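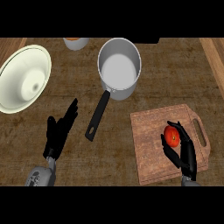 Home-built robot cook moves into the shared workshop - on a screen, for now

1 December 2019

Members of the Vunden workshop have been promised a robot that can make tomato soup. So far the soup is entirely theoretical, and so is the tomato.

Roos Leemans began the project in June at her kitchen table and moved it to a bench at Vunden when the table was needed for dinner. Her plan calls for 2 arms with five-fingered hands, a saucepan, a cutting board and a good deal of patience. The arms currently live in a simulator, where she can drop things without having to mop.

"I've run it 673 times," Leemans said. "In real tomatoes that's a lot of sauce."

The job at the moment is the handover of duties. The right hand deals with the tomato over the board, while the left is supposed to take the saucepan by its long black handle and hold it steady. Leemans calls the program Furari and talks about it the way other people talk about a teenage son.

The physical version is coming along at the pace of the household budget. One printed palm and more than 33 finger joints are in a shoebox under the bench, next to a motor controller that a fellow member, known at the workshop as Gumede, got out of a dead treadmill. It still has opinions about walking speed.

Leemans will show the simulation at the next open evening and would like to hear from anyone with spare small servos. Bread will be provided by the Flornus bakery across the street. Visitors who expect soup should bring their own.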